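Field Robotics Practice, Handout 6
Setting up and looking after the path rover
Notes by Marites Sison
Revised June 3, 2022

Read this before your first session on the track. The handout covers the Plaken rover only. The Culto arm in the lab has its own notes and its own lockout procedure, and the two should not be mixed up.

Before you leave the shed

Put the rover on the stand with the drive wheels clear of the floor. The main switch is off and the key is out. Check the wheel nuts by hand first, then with the torque wrench set to 34 newton meters. Write the wrench number in the log. If a nut turns before the wrench clicks, finish tightening it and note which wheel it was on.

Spin each wheel by hand. It should turn with an even drag and no grinding. A wheel that stops sharply has a stone between the hub and the brake plate, or a bearing that needs to be looked at. Stones come out with the plastic pick. Do not use a screwdriver, which scratches the seal.

Open the battery bay and look at the connectors. Green or white powder on the terminals means the rover does not go out. Clean connectors get a light pull to confirm they are seated. Close the bay with both latches.

Camera and mount

The forward camera sits on a rigid bracket and looks out over the front body. The bracket is held by four bolts, and all four carry a paint line across the head and the plate. If the two halves of a line no longer meet, the bolt has turned. Tighten it, redo the line and repeat the camera check from the beginning.

Clean the lens with the blower, then the cloth. Never the cloth first. Dust from the track is hard enough to mark the glass.

After cleaning, bring up the live view and compare it with the reference print on the shed wall. With the standard mount, parts of the front body show at the bottom of the view. They are close to the lens and will be soft. What you are comparing is their position. If one has dropped out of view or risen well up the picture, the bracket has been knocked and the tilt has to be set again.

Setting the view on the track

Carry out this step outdoors, on a straight stretch, with the rover standing still and the wheels locked. The path should run away from the camera so that you have near ground and far ground in the same view. Aim for the strip of gravel between the two body parts to be visible at the bottom, and keep some sky at the top.
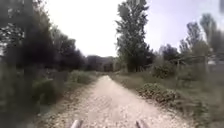

Why do we set the tilt outdoors when the shed has a marked floor?

The shed floor is flat and only a few meters long. A small tilt error barely shows at that distance, but on a long path it moves the far end of the route a good way up or down the image, and the path finder then looks for the track in the wrong rows.

Exposure is set after tilt. In the Flirkton panel, choose manual, draw the metering box over the ground and leave the sky out of it. A bright sky will wash out to white, and for this work that is acceptable. The software needs texture in the gravel and a usable difference between the track and its verges. Pale gravel gives a weak edge where dry soil and thin grass run into it, so check both sides of the path before you save.

Save the profile under the rover name and your initials. Do not overwrite the course profile.

First run

Two people are needed. One holds the stop remote and does nothing else. The other reads the panel.

Unlock the wheels, select walking pace and let the rover travel the length of the straight. Watch the center line estimate. It may wander slightly where ruts cross the track. If it jumps to a verge and stays there, press stop, lock the wheels and look at the exposure again before changing anything in the steering settings. Most groups go to the steering gains too early and then have two things wrong.

Should the panel show error 1959, the camera clock and the drive clock have drifted apart. Stop the rover, restart the Mwaipopo bridge and wait for both status lights. The profile does not have to be reloaded.

Coming back

Brush the wheels and the underside while the dirt is dry. Wet dirt should be left to dry overnight and brushed in the morning. No hose and no compressed air near the hubs.

Look along the front body for loose panels and fresh rub marks. A panel with more than 2 millimeters of play gets a tag, and the rover stays in until it is fixed.

Put the battery on charge only when the case is cool to the hand. Cap the lens. Return the key to the board and sign the log, including the runs that were stopped early and the reason.

For next session

Bring your saved profile and the log page. Each pair will knock the bracket out of position on purpose, swap rovers with another pair and restore the view using the reference print. Read section 2 of the drive manual on wheel locks before you come.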